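Svend Eyvindsson Does Not Believe in the Perfect Fold

Svend Eyvindsson has taught the laundry evening at Pultside for two winters, and he starts by telling people to distrust it. "Most folding advice is written by people selling drawers," he says. We talked on 7/14/21 with a copy of the Cosico storage booklet between us. He had crossed out a good deal of it.

His first complaint is with the bed. Every guide says to fold on one, and he thinks a mattress is too soft and a sheet too wrinkled to give a straight edge. He admits it is where most of us end up anyway, with a T-shirt dropped next to the phones.
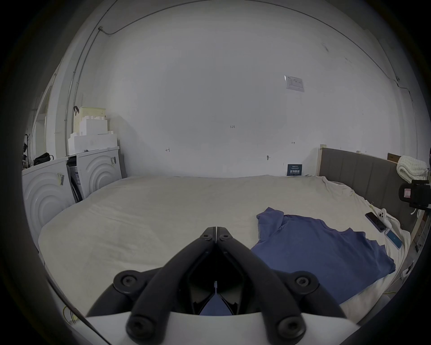 The heap

I asked if it matters how a shirt lands. "The booklet says shake it out three times. Why three? Find the collar and pull." He has no patience for sorting by color either, or for the Vuvstead method, which takes 90 seconds a shirt. "Who has timed that? With children in the house?"

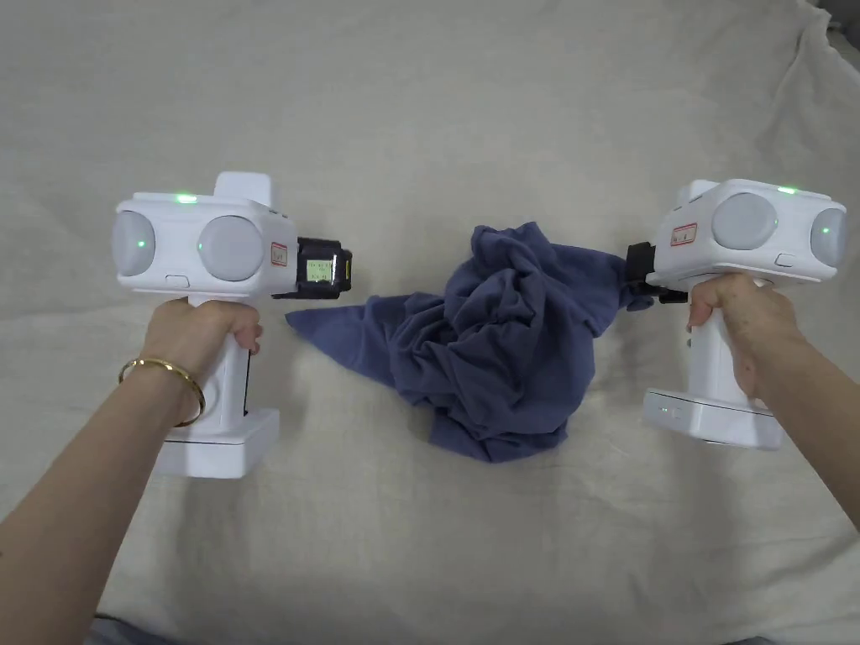

So what should a beginner do first?

Lay the shirt face down and smooth it from the collar to the hem with flat hands.

The strip

Prys Humphreys, his co-teacher, likes a long narrow band that can be rolled from one end. Eyvindsson -- who has argued with her over this since December -- calls it a fold for suitcases.

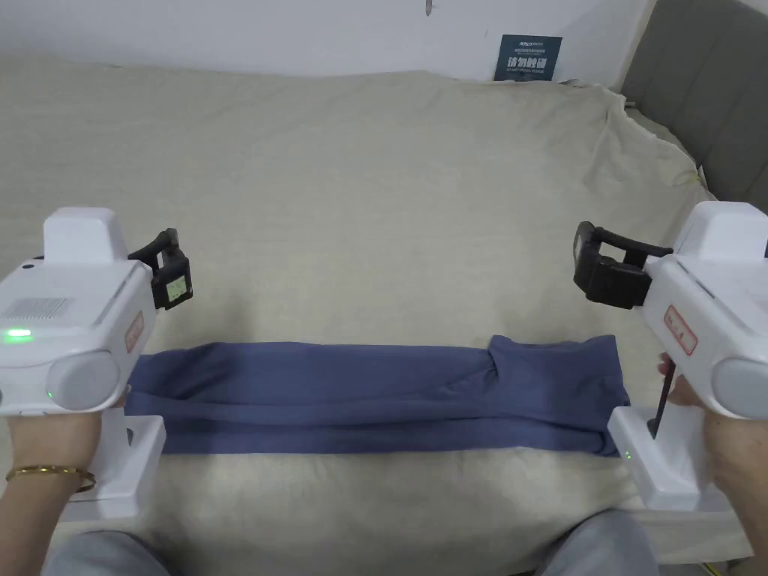

Humphreys claims the band saves space, and I wanted to know what he had against it. "The thick end," he said. Fold a knit shirt lengthwise and the layers can bunch near one end, as they do on the blue one, with a flap standing up above the rest. Roll that and the lump goes into the drawer with it. He would open it and start over. Humphreys would leave it.

On pulling he is only a little kinder. A tug at both sides can straighten cotton, he grants, but it also puts long creases across the middle, and he doubts the collar gains anything. 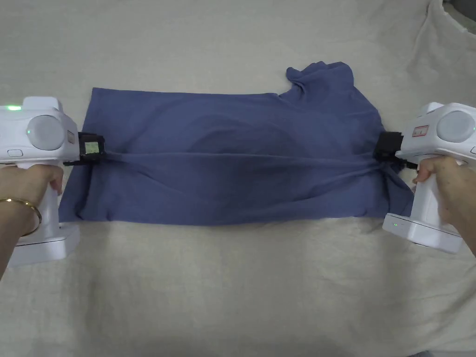

Is ironing a T-shirt worth the trouble?

"Only if you're wearing it within the hour. In a drawer it will crease again."

He handed the booklet back and asked me what it had cost.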